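Stamton Neighbors Board > Off Topic > Getting Older
Thread: Things you have handed over to the young
Started June 17, 2026

porchlight_ed
I'll go first. Last month my granddaughter set up my new hearing aids, which talk to the phone, which talks to the doorbell. Now when the mail comes I get a chime inside my skull. I have decided this is how saints started out.

What have the rest of you surrendered? I gave up the checkbook in April and feel lighter. The car keys they can have when they pry them off me.

margo257
Printer. I gave up the printer. My son drives over twice a month to tell it to print, and it does, for him.

Qusai Haddad
I have surrendered nothing. I am 71 and I read the manual, front to back, before I plug a thing in. People our age got lazy and call it charming.

margo257
Qusai, when did anything last come with a manual? Mine had a drawing of a man with no face pointing at a cord.

Qusai Haddad
You download it. Mine was 56 pages. I have it in a binder.

porchlight_ed
Of course you do.

dell_on_wasberg
I'm somewhere between you two. I can learn a new thing if it stays put. What I can't take is learning it in April and having it move by summer. The bank did that. The button I had finally found went to live behind three little lines, and the lady on the phone kept saying "the hamburger" until I thought one of us was having a stroke.

My own surrender is reading small print in restaurants. I hand the menu to my wife and eat what I'm told. Some of the best meals of my life.
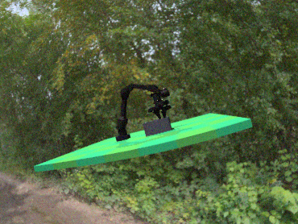
Names are what I miss most, to be truthful. I can give you the batting order from when I was eleven, and last week I introduced my brother-in-law as "this fellow." My wife says write things down, so I do, and then I have a list in my own hand that says "call L. about the thing." Colors I can still do. Mint green, lime green, stripe after stripe like that tabletop, no trouble at all, I could sort them all day. Ask me who L. is and I'm finished. It may be Lamrani, the dentist. It may be Lou, who I'm fairly sure passed.

tessa_k
Lou who ran the shoe repair? Lou is fine. He was at Mustumari's on the corner yesterday complaining about the soup.

dell_on_wasberg
Well, that's a relief. Then I owe him a call about the thing.

crabapple
I'm going to be the sour one. I don't find it all that funny. My mother laughed off every little slip for two years and we laughed with her, and we should have had her looked at a lot sooner. If you're losing names you used to know cold, go see somebody.

porchlight_ed
Fair enough, crabapple. I'm sorry about your mother.

dell_on_wasberg
I did go, for what it's worth. They had me draw a clock and count back from 500 by sevens. I asked the doctor to do it with me and we both quit at the same place.

Qusai Haddad
493, 486, 479, 472.

margo257
We believe you, Qusai.

tessa_k
I agree with crabapple about the checkup but not about the laughing. My aunt is 88 and the laughing is most of what we've got. She calls the remote "the gentleman." Everybody in the house calls it that now, including the kids.

crabapple
I can live with "the gentleman."

margo257
Back to the topic. My photos. I have over 1,000 on the phone and most are of my thumb. Does anyone know how to get them onto paper without my son?

Qusai Haddad
Which phone? I will send you the pages from the binder.

margo257
The gray one.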